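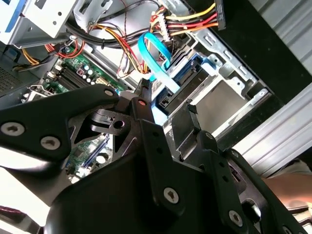 Tema 6. Percepción y planificación para desmontaje de PC

Apuntes de clase, Costel Filip. Versión sin revisar, avisad de erratas.

6.1 Qué pide la tarea

Caja de sobremesa abierta, pinza dentro. Poco hueco, mucho cable, chapa por todas partes. Objetivos del módulo: localizar conectores, decidir orden, mover sin enganchar nada.

Problema principal: los cables. No son rígidos, no valen los modelos CAD. El SATA azul se segmenta bien por color, el mazo amarillo y rojo de alimentación también. Los negros, fatal – mismo tono que la propia pinza y que las ranuras de memoria.

6.2 Cadena de percepción

Cámara de muñeca, sin cámara fija. Pasos:

1. Máscara de la pinza. Sale de la cinemática, no de la imagen. Ojo: en muñeca la pinza tapa media vista, si no se resta la máscara el detector marca sus tornillos como tornillos de la caja.
2. Segmentación por clases: placa, cable, conector, chapa, soporte, persona.
3. Pose de los conectores candidatos. Descartar todo lo que quede por debajo de 78 en la puntuación del detector (escala de 0 a 100).
4. Fusión de vistas. Mínimo dos poses de muñeca por conector.

Entrenamiento: 2000 recortes etiquetados, 385 apartados para validación. No mezclar recortes de la misma caja entre los dos conjuntos!! El año pasado pasó y las cifras salian infladas.

6.3 Planificación

Ruvley hace el muestreo de trayectorias, Terkow comprueba colisiones. Los cables entran como volumen hinchado, el margen se ajusta en el fichero de config. Si el margen es grande no hay solución dentro de la caja. Si es pequeño, engancha.

Clase persona: zona prohibida siempre, con prioridad sobre cualquier objetivo. Basta un trozo de brazo detrás del panel lateral para que cuente. 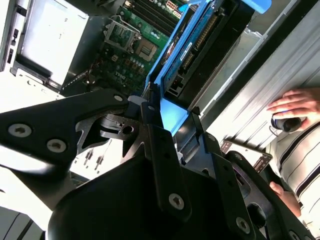 Laboratorio Meireles, 15 de abril

Sesión práctica. Traer el portátil con Balter ya compilado, no se compila en clase.

Ejercicio A. Anclas fijas. El soporte azul del disco y el zócalo del procesador, con el marco metálico levantado, sirven para registrar el modelo de la caja. El logo DELL de la placa da además la orientación (está girado con ella, no fiarse del texto derecho).

Ejercicio B. Aproximación al soporte azul. Control en posición hasta la prepose, luego admitancia. Comparar las dos ganancias del guion y guardar el registro de fuerzas.

Ejercicio C. Reflejos. Las nervaduras del panel lateral meten bordes paralelos falsos. Probar con y sin filtro y anotar qué detecciones caen.

Entrega: código, registro y una página de comentarios. Sin registro no se corrige.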